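Back pay claim: questions we keep getting

Shares 300 | Comments 5

Updated 2022-11-28. Read this first before calling the branch office, the phone is one person on a half shift.

What is this claim about?
Unpaid wage differences for staff at the Sernwood papers. The pay award set new minimum rates. Sernwood kept paying the old ones. We filed with the labor court in Stikgate.

Who is covered?
Reporters, copy desk, photographers, page layout, press room. Full time and part time, all 5 editions. 565 people have signed so far.

I'm on contract. Am I in?
Probably. Depends what the contract says about hours and who sets them. Bring all of it, including the renewal letters. If you only have the last page, bring the last page.

I left the company already. Too late?
No. You can claim for the months you worked under the award. Need your exit letter and final pay slip.

They had me sign a paper saying I was happy with my old wages. Does that kill my claim?
Our lawyers say no, a waiver can't put you below the minimum rate. The company says otherwise. The court hasn't ruled on it yet. Don't sign anything new without showing us a copy.

What do I need to bring?
Pay slips for every month you have. Appointment letter. Bank statements if slips are missing. Photo ID. Copies only please, we can not store originals and we are not going to be responsible for them.

What if I have no slips at all?
Bank statements plus a short signed statement of your job and dates. The court can order the company to hand over its payroll records, we have asked for that.
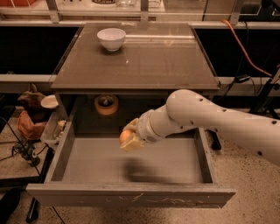 Vol. 9, No. 4

Does it cost anything?
Members, no. Non members pay a filing fee of 983, one time, at the counter. Get a receipt. If you join before your form goes in, you don't pay the fee. Dues are separate.

Can I be fired for signing?
It's against the law to punish you for a claim. That said, transfers have happened. Two people from the Mikeo desk were moved to Yan the week after they signed, and both transfers are now part of the case. If you get a transfer order, a warning or a sudden change of shift, send us a copy the same day. Don't refuse it in writing untill you have talked to us.

Will the company see my name?
Yes. Claims are not anonymous. The list goes to the other side when it is filed.

When is the next hearing?
February. Court hasn't fixed the day. We'll post it on the notice board and by text message. No need to come to court unless you get a letter asking you to.

Why is it taking so long?
The company asked for more time, got it, asked again. We objected the second time. Also the judge changed.

How much will I get?
Can't say. It depends on your grade, your edition and how many months. Anyone giving you a number right now is guessing. There's a worksheet at the counter if you want to work out your own difference, bring a calculator.

Is there interest?
We asked for it. Up to the court.

Can I settle on my own?
You can. Tell us first so your name is taken off properly. Read what you sign, some of the offers also close out gratuity and leave pay, wich is a lot more than the wage difference.

I moved, changed my number. Who do I tell?
Change of address form, at the counter or by mail to the Stikgate office. Texts to the old number don't bounce so we won't know.

Can I send the form by email?
Scans OK for slips and ID. The claim form itself needs ink.

300 shares
5 comments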